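Storage & Baskets > Fabric Boxes
3 min read

Fludard Gingham Snack Box, large

The Fludard is an open storage box for packets, pouches and other light things that slide around in a cupboard. The outside is covered in a yellow-and-white gingham check. The lining is plain and pale, so small packets are easy to find at the bottom, and an orange rim runs along the top edge.

We have carried the Fludard for 11 months. Most of them go out to people who keep snacks in them, and the rest go to playrooms and craft shelves. The large is the one to get if you buy snacks in mixed bags. The small fits a single shelf in a narrow cupboard but fills up fast.

What it holds

The large takes roughly 80 single-serve packets if you lay them flat, fewer if they are puffed up with air. Long, narrow packets can go in standing or lying down. Family-size bags fit too, though two or three of those will use up most of the floor.

There is a round hole in the side wall with a dark ring set into it. Put a finger through it to pull the box off a shelf. It is a finger hole and not a carrying handle, so lift a full box from underneath with both hands.

Setting up

The box ships flat. Unfold it, press the corners out from the inside and push the base panel down until it sits level. The lining keeps a crease at the corners for good. If one of the long walls leans inward after shipping, stand something heavy against it overnight.

Care

Wipe the lining with a damp cloth and leave the box open to dry. Do not put it in a washing machine or soak it. Chili oil from an opened packet will mark the pale lining if it sits - close opened packets with a clip, or keep them in a jar. The check shows dust less than our solid colors do.

Ordering

Item 148, large, yellow check. The same box comes in gray check under the Pasaribu name, and the sizes match, so the two can stand side by side on one shelf. Lids are sold separately and fit either color. Cartons of 12 are available to offices and schools; write to us for the price. The next delivery of yellow is due in April.

Returns are accepted on boxes that have not been used for food. Please fold the box along its original creases before sending it back.

Red, yellow and clear snack packets with the large box in yellow check: 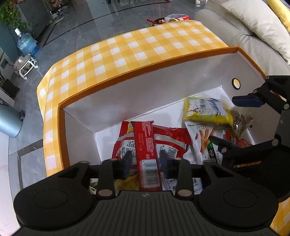
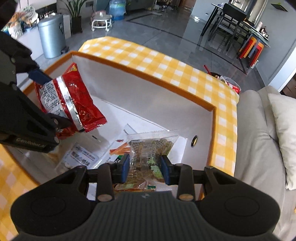
Jae-in Ham wrote to us that the large was too deep for the top shelf and works much better low down, where the kids can see in. The finger hole was a good size for an adult but a bit tight with gloves on in the garage. A divider down the middle would help keep the spicy things apart from the sweet ones, and a strip of stiff card cut to the width of the box has done the job so far.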